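Search tips Go

Getting old marker off a whiteboard

I let our little kitchen whiteboard go gray for months – grocery lists on top of grocery lists! Then I finally tried this. 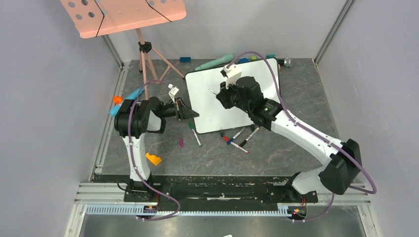
Brittany Bouchard swears by plain dish soap and says my rubbing alcohol is overkill. Maybe so, but for stubborn old ink I still dab a little on a soft cloth, wipe, then go over it with a damp one and dry it well. Skip the scratchy pads – I ruined one that way.

Filed under: Cleaning, Home Office

Recent tips
Sticky Label Residue
Grout Without Tears
17 Uses for Old Socks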